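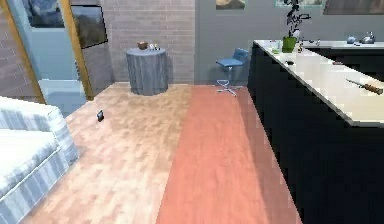 *Rendering: light parquet with a band of reddish-orange wood*

To: Erkcombe Residents List
Re: Floor noise hours

> Does the January rule on sanding cover hand tools, or machines only?

The rule covers both. Floor work at Erkcombe may begin at 9 a.m. and must end by 3 p.m. on weekdays. Units with more than 700 square feet of new flooring require written approval from the Nieto office. Requests already filed for Unit 57 and Unit 26 remain valid.

Building Office, Erkcombe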